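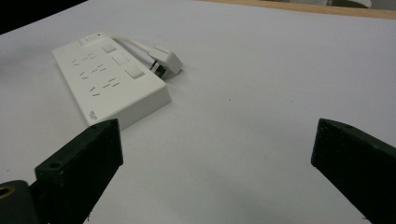 About Himinby Music School

We teach traditional music to adults and children in Dedbridge, and we love doing it! Fiddle, concertina, whistle, mandolin, harp and singing, plus a mixed band that anyone can join once they have three or four tunes under their fingers. Most of our pupils are complete beginners when they come through the door. Plenty of them had lessons at school, gave up at eleven and have been meaning to come back to it ever since.

How we started

Khanyisile Motaung had been teaching fiddle in her front room for years when the neighbours (very politely) asked if she might find somewhere bigger. She rented the upstairs of the old seed merchant's on Carnavby Road, brought two music stands and a kettle, and put a card in the newsagent's window. The first class was a fiddle group for adults. They learned one slow waltz in a whole term and played it at the summer fair, twice, as they had nothing else to play. Three of that group are still with us and still ask for that waltz at every party.

The concertinas came next. Themba Fourie turned up with one in a biscuit tin, wanting to know if anybody could show him how it worked. Khanyisile couldn't, so the pair of them worked it out from an old tutor book, and Themba went off and got properly good. He now runs all our concertina and melodeon classes and looks after the hire instruments too. If yours has a sticking key, show it to him before you try anything with a screwdriver.

Who teaches here

There are five of us. Khanyisile teaches fiddle at every level and leads the band. Themba you've met. Iraís Cárdenas teaches mandolin and guitar, and her Strumming for Scaredy-Cats course fills up faster than anything else on the timetable. Zinash Beyene takes harp and the youngest children's groups, where there is a lot of clapping and marching about before anyone touches a string. Nokuthula Mofokeng leads the singing. She came to us from choral work and has a wonderful way of getting a shy room to make a big noise, and her harmony evenings are open to anyone, pupil or not.

All of us still play out as well as teach, so now and then a class gets moved for a gig. We give as much warning as we can and you never lose a lesson by it.

What lessons are like

We teach by ear first. Your teacher plays a phrase, you play it back, and you keep going round until it sticks, then you add the next bit. It feels odd for a week or two and then something clicks and you find you're humming the B part while you do the washing-up. Written music comes along later for those who want it, and we're happy to send it out after class so that you can check the fiddly corners.

Groups are kept small and sorted by how long you've been playing, with adults and children taught separately. The exception is the band, where we've had grandparents and grandchildren sharing a stand, and it's all the better for it. Terms run for ten weeks. In August we stop the regular classes and hold our summer week instead, with workshops all day and a ceilidh on the last night. Bring a plate of something for the table and shoes you can dance in. 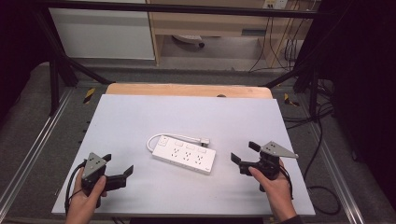
Do I need to be able to read music before I join a class?

All our beginner classes are taught by ear, so you can start without reading a note. If you'd like to learn to read, there is a half-hour session before the band each week, free to anyone enrolled on a course.

The tune library

This is the part we get a bit carried away about. When old Mr Srivastava retired from playing for dances he gave us his notebooks, a whole trunk of them, with tunes written out in pencil and notes in the margin about who he had them from and which hall had the good floor. We've been adding to them ever since. The library now holds 2290 tunes, all indexed by name, key and type of dance, and any pupil can borrow from it. A fair few have no title at all, only something like "the one Frank plays fast", and if you think you recognise one of those we would be thrilled to hear from you.

Playing out

We have 374 pupils this year, and every one of them gets the chance to play in front of people. It's never compulsory. There's a slow session at the Plough once a month, where the tunes are taken at a gentle pace and always announced first, and an end-of-term concert with a long interval and a great deal of cake. The band also plays for the Dedbridge may dancing, which means an early start and cold fingers, and is one of the best mornings of the year!

Hiring an instrument

Please don't buy anything before your first lesson. We hire out fiddles in all sizes, mandolins, English and Anglo concertinas and four small lap harps. The harps usually have a waiting list, so ask Zinash to put your name down early. Hire is by the term, and if you fall in love with the one you've got we can often arrange for you to buy it.

Come and see us

You're welcome to sit in on any beginner class before you sign up. We're up the green stairs beside the bakery on Carnavby Road. There's also a lift at the back, reached through the yard, and if you ring the bell someone will come down to meet you. Ask for Khanyisile, or just follow the noise.

Page last updated 1/5/18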